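3.2 Work Area and Wall Finish

The packing station was set up in the Vumcombe test room for the Tastville kitchen project. The room was chosen for its plain walls, which limit reflected color on the goods being sorted. Fiona Kinnear measured the room and drew up the layout in December. Wall finish was treated as a variable because an earlier trial next to glossy white tile gave uneven readings at the bench.

Lamps rated at 3000 K were used for all runs. Light level was logged at 17 points, first with the ceiling lamps only and then with the bench lamp added. The meter was held for 10 seconds at each point.

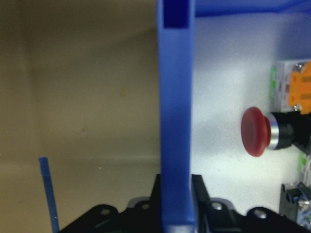 Figure 2. Beige wall at the work area, left, behind blue and black gripper parts.

Readings near the wall were nearly constant across its width. The largest drop was found at the corner farthest from the bench lamp, where the shelf brackets will be fixed. Moving the lamp toward the corner reduced the drop but put glare on the bench top, so the first lamp position was kept.

The wall color was retained for the packing runs in Section 4. The log sheet was closed on 22/03/2024. Points 4 and 11 were measured again after the meter battery was replaced, and the second values are used in the table.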